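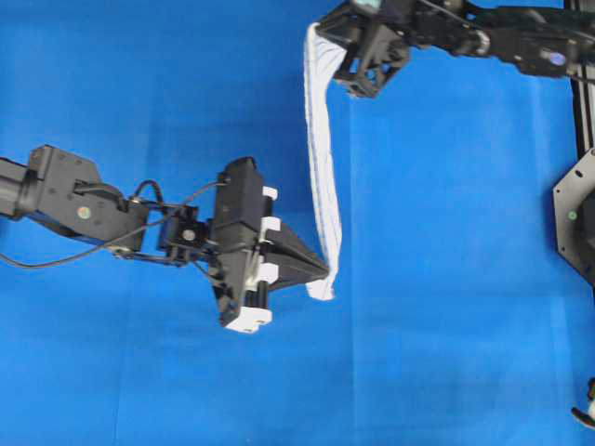 White Cloth, Blue Table: Folding Week at the Kaststead Rooms

Posted 3 April 2022

I've been meaning to put up a folding page ever since I took on the linens at Kaststead back in March, and I finally sat down with a cup of coffee and did it! I have 49 white cloths in the cupboard at the moment (there were 43 until the Janddale order came in), and every one of them gets folded the same way, so you can imagine how much of my life goes into this.

The picture at the top is my favorite part of the job – a long white cloth stretched out in a strip over all that bright blue. I do love white on blue. A white cloth on a pale table just disappears on me, and I end up feeling for the edges with my fingers.

Look down at the lower end and you'll see the fabric bunching a little. I'm fussy about that bit. A small bunch left in at the start turns into a hard ridge by the third fold, and then the whole pile leans over in the cupboard. I run my palm along the bottom edge before the first fold and again before the second.

My folds, for those who asked: long sides together first, then in half, then in thirds. The Aerts cupboard has narrow shelves, so thirds is the only thing that fits with the door shut. I stack them in piles of 10 with the folded edge facing out – so much easier to grab one without dragging the rest along with it!

Next up are the Rendier napkins, and I still haven't made up my mind between squares and rolls. Squares stack better, but I think the rolls look nicer in a basket.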